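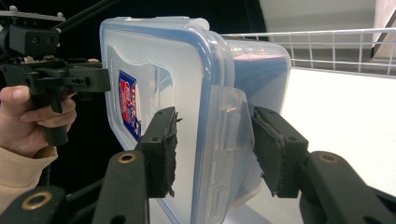

동아리 그리퍼로 밀폐용기 잡을 때 자꾸 미끄러져요 (대회 준비 중)

등록된 곳: 로봇·자동화 > 학생 프로젝트
조회 152

메이커초보탈출

안녕하세요! 대학 로봇 동아리 2학년입니다. 저희 팀 이름은 Udeck이고요, 올해 처음으로 '주방 정리' 과제에 도전하고 있어요. 손에 들고 쓰는 그리퍼로 사람이 먼저 시범 동작을 모은 다음, 그걸로 학습시켜서 로봇팔이 따라 하게 만드는 방식입니다. 팀원 6명이 돌아가면서 시범을 하는데 이게 생각보다 훨씬 재밌어요. 처음엔 컵 하나 드는 것도 덜덜 떨었는데 이제는 다들 꽤 능숙해졌거든요!

문제는 뚜껑 달린 플라스틱 밀폐용기입니다. 옆면에 잠금 날개가 있는 그 흔한 반찬통이요. 바닥에 놓인 상태에서 집는 건 괜찮은데, 들어서 세우거나 기울이면 손가락 사이에서 빙글 돌아가 버립니다. 손가락은 검정색 블록 형태이고 접촉면에 패드를 붙여 놨는데, 연습을 많이 해서 그런지 패드 표면이 보풀처럼 일어났어요. 이거 때문일까요?

해 본 것들은 이렇습니다.
- 손잡이를 더 세게 쥐기 (뚜껑 쪽이 눌려서 불안함)
- 용기 안에 쌀을 넣어서 무게 주기 (더 잘 돌아감 ㅠㅠ)
- 패드에 양면테이프 붙이기 (선배한테 혼남)

과제 규칙상 용기를 선반에 세워서 꽂아야 해서 기울이는 동작을 뺄 수가 없어요. 대회는 3월이고요. 패드를 바꾸는 게 먼저인지, 잡는 위치를 바꾸는 게 먼저인지 조언 부탁드려요. 혹시 양손 시범으로 바꾼 팀이 있으면 그 경험도 듣고 싶습니다!

Despina Raptis

와, 반찬통 과제 하는 팀을 여기서 만나네요. 반가워요! 저는 Varnmont라는 학생 팀에서 작년에 비슷한 과제를 했어요. 한국어가 조금 어색해도 이해해 주세요.

두 가지를 다 바꾸는 게 좋은데, 순서는 패드가 먼저예요. 보풀이 일어난 패드는 표면이 고르지 않으니까 닿는 면적이 매번 달라져요. 그러면 시범 데이터도 매번 조금씩 달라지고, 나중에 로봇이 따라 할 때 더 헷갈려 해요. 우리는 얇은 실리콘 시트를 잘라서 붙였어요. 붙이기 전에 손가락 블록을 알코올로 꼭 닦으세요. 모서리는 조금 둥글게 자르면 끝부터 들리는 일이 줄어요.

그다음이 잡는 위치예요. 용기가 도는 건 힘이 약해서라기보다 무게중심이 두 손가락을 잇는 선에서 멀기 때문일 때가 많아요. 쌀을 넣었더니 더 돌았다고 하셨죠? 딱 그 증상이에요! 빈 용기의 무게중심을 먼저 찾아보세요. 연필 위에 올려서 균형이 잡히는 자리에 펜으로 작게 점을 찍으면 돼요. 우리 팀은 이 점 하나로 성공률이 확 올랐고, 그날 저녁에 다 같이 소리 질렀어요.

잠금 날개 위를 잡는 건 저도 고민했어요. 날개는 조금 움직이니까 힘이 전부 용기로 가지 않아요. 그런데 날개 겉면에 홈이 있는 용기라면 오히려 마찰에 도움이 될 때도 있어서, 잠근 상태로 열 번, 날개 옆을 잡고 열 번 해 보고 비교하는 걸 추천해요.

양손 시범도 해 봤어요. 한 손은 들고 다른 손은 기울어지는 쪽을 받쳐 주는 식으로요. 정말 안정적인데, 두 그리퍼가 가까워지면 서로 부딪히기 쉬워요. 먼저 빈손으로 허공에서 동작을 맞춰 보고 시작하세요. 천천히 할수록 데이터가 예뻐요.

결과 나오면 꼭 올려 주세요, 너무 궁금해요!

납땜하다졸림

저는 그냥 용기를 바꿨습니다. 규칙에 제품 지정 없으면 납작한 걸로 가세요. 높은 통은 진짜 잘 돌아요.

아 그리고 손가락 연결부 나사 풀렸는지도 확인해 보세요. 저희 Doucette 조는 패드만 일주일 붙잡고 있었는데 범인은 헐거운 나사였습니다 ㅋㅋㅋ 손가락 끝을 잡고 좌우로 흔들어서 유격이 느껴지면 그거예요. 조이고 나서는 여닫는 게 뻑뻑하지 않은지도 보시고요.

메이커초보탈출

두 분 다 감사합니다!! 방금 동아리방 와서 흔들어 봤는데 왼쪽 손가락에 유격이 있네요… 일단 조였고, 실리콘 시트는 주문해 놨어요. 연필로 무게중심 찾는 건 바로 해 봤는데 저희가 잡던 위치보다 꽤 아래쪽이더라고요. 후배들이 옆에서 신기하다고 집에 있는 반찬통까지 가져오겠답니다 ㅎㅎ

용기는 아쉽게도 주최 측에서 주는 걸 써야 해서 못 바꿔요. 시트 도착하면 날개 위, 날개 옆 열 번씩 비교해서 표로 정리해 올리겠습니다. 양손 시범은 그다음 주에 시도해 볼게요!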